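Opinion > Packing and Storage > Bins

Last updated 10/01/2018

Most small packing rooms have too many containers and too few good ones. When I started at Pamelbridge we had over 200 plastic tubs, and people spent more time shifting them than filling them. I would swap the lot for 25 large open bins with tall sides.

The usual complaint is that a deep bin gets used for hardly anything. You put a few items in the bottom and the rest is air. I don't mind that. If the sides slope, things slide back to the floor and stay where you can find them, and a flat bottom lets you lay goods out side by side.
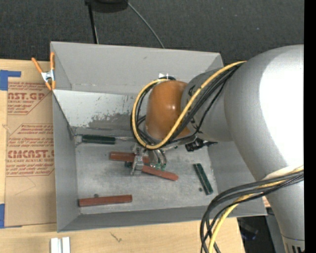 Scuffs are the other complaint. Managers see a scratched floor and a worn patch on the wall and want to order new. I would leave it alone. Grey hides most of it, and a mark on the surface is no reason to throw out a bin that still does its job. Replace one when it cracks.

Lids I can do without. They go missing, and then they get stacked in a corner.

Comments (2)

Gisela Painemal: Agree about lids. We had a whole shelf of them at Vedis and none fitted.

Keith McKinnon: Fine if you are tall. I can't reach the bottom of ours without a step.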